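June, evening

Bread, rent and the long walk to Morgan

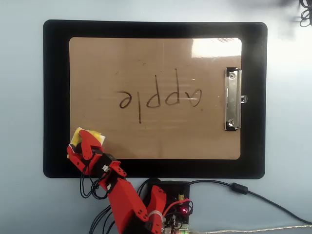
Woke before six and could not get back to sleep, so I got up and started the dough. The starter has been slow all week. I gave it extra rye last night and by this morning it had doubled, so I used 200 grams and put the rest back in the fridge. The kitchen was already warm. I left the bowl by the back door with a towel over it and went to look at the bills.

The rent goes to 2,310 next month. I read the letter again to see if I had missed a date and I hadn't. I moved money out of savings to cover the difference through the fall and wrote down what is left, 3,373. It is enough if the car holds up. The car needs a belt. The man at Gastton said it could wait until the next oil change, so I am letting it wait.

At noon I walked to Morgan to return the library books. It is farther than I remember, or I am slower. They have torn up the sidewalk on the hill side and you have to cross twice. The mulberries are dropping all over the path by the creek and my shoes are purple on the bottom. I had one book that was overdue and they no longer charge for it. I took out a history of canals and a mystery I may have read before. The first page did not help me decide.

Vy Phùng called while I was walking back. Her mother is out of the hospital and staying in the front room in Imska for now. She sleeps a lot and complains about the soup. Vy sounded tired. I said I would come up on the bus at the end of the month and stay a few days, and she said yes before I had finished asking. I need to find out if the early bus still runs.

Got home and the dough had gone too far. It was flat and sticky and stuck to the towel. I folded it anyway, gave it 30 minutes and baked it in the loaf pan so it would have something to lean on. It came out low but the crust is good. Ate two slices with butter and the last of the tomatoes.

Rain started a little after seven. I brought the chairs in and shut the upstairs windows. The gutter over the porch is leaking at the same corner as last year. Have to call Zarance about that in the morning, and buy flour.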